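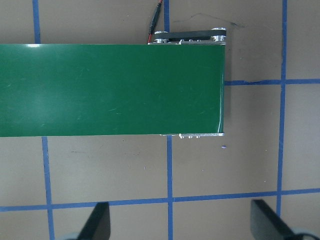
Thread last updated in June, 4:12 p.m.

Hide glue or fish glue for a cello top that keeps opening at the lower bout

Forum: Repair and Restoration

scrollchewer wrote:
I have a shop cello on the bench with a seam that opens every winter. Lower bout, treble side, from just past the corner to a bit short of the end block. I have glued it 4 times with hot hide glue and it comes back every heating season. The label says Karagiannis, which means nothing to me. Owner plays in a church with forced air heat.
The last shop used something yellowish along that stretch before I ever saw it. I cleaned out what I could with warm water and a thin knife. Would you switch to fish glue, or keep doing what I'm doing?

ribsandlinings wrote:
If there is any old white or yellow glue left in the wood, nothing you put on top will hold. Hide glue sticks to old hide glue. It does not stick to carpenter's glue. Clean it again before you change anything else.

tailgut_tom wrote:
Seams are supposed to open. The top shrinks across the grain when the air dries out, and the ribs don't move the same way. You want the seam to let go before the top cracks. I'd reglue it every January and charge the church.

scrollchewer wrote:
I know they're supposed to let go. But this is the same few inches every year and the rest of the top never moves. That looks like a problem spot to me.

ribsandlinings wrote:
Agree with scrollchewer. One spot every time means bad glue surface or a top under tension. Open it past both ends of the bad section and see if the edge lines up with the rib on its own. If you have to push the rib in to meet the edge, you found it. 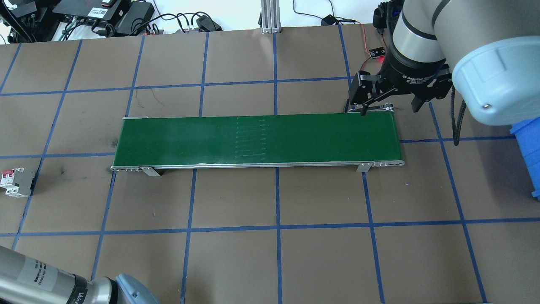

On the glue, I would stay with hide. Fish glue gives you more time to get the clamps on, and that's nice on a cello when you work alone, but it takes up moisture more easily than hide glue and I don't like it on a seam that gets sweat and breath on it. I use it for linings now and then and for nothing on the outside.

pirkbridge_bench wrote:
Have to disagree on fish glue. We've used it on seams at the Pirkbridge shop for years and get no more of them back than we did with hide. The open time is the whole point. Half the failed hide glue seams I see failed because the glue gelled before the clamps were on. A cello seam is long and the shop is never warm enough.

ribsandlinings wrote:
Then warm the shop. Or warm the edge with a hair dryer first, put the clamps on dry, take off three at a time, run the glue in with a palette knife and put them back. It doesn't gel if you work in short sections.

pirkbridge_bench wrote:
I do know how to glue a seam. I'm saying there are people who can't get the room over 65 and they get a better joint with fish glue than with a rushed hot joint. Your shop isn't everyone's shop.

linden_block wrote:
What strength are you mixing? I thin mine for top seams so they'll release, but if it's too thin it will let go at the first dry day. I had this with a batch of Clatach granules. Same ratio as my old bag and much weaker. I ended up using a third less water.

scrollchewer wrote:
I don't weigh it, I go by how it runs off the brush. Probably on the thin side. The granules are Virnomero, the jar is a couple of years old and has been kept dry.

linden_block wrote:
Dry granules keep for years. Mixed glue doesn't. If you've been reheating the same pot all week, that alone could do it. Make a small batch the same day.

tailgut_tom wrote:
Still think it's the church. Has the owner got a humidifier in the case? Anything below 35 percent for a few weeks and I would expect a seam.

scrollchewer wrote:
There are two of the tube kind in the case and she says she wets them. She also leaves the cello on a stand next to the vent between services, so maybe not much help there.

tailgut_tom wrote:
Well, there you go.

scrollchewer wrote:
Update for those who asked. I opened it about two inches past the bad part at each end. There was a shiny line of the yellow stuff left on the rib side, on top of the lining, where I hadn't been able to reach with the knife. Also the rib sits out from the edge by the thickness of a business card when nothing is holding it, so ribsandlinings was right that I'd been pushing it in with the clamps.
I've scraped the lining back to clean wood and sized it with thin hide glue. Not sure yet what to do about the rib.

ribsandlinings wrote:
A business card isn't much. If there's enough overhang, let the rib sit where it wants to and glue it there. The overhang will be a bit narrow on that side and she won't notice.

pirkbridge_bench wrote:
For once we agree. Don't shorten the rib for that. And move the stand away from the vent.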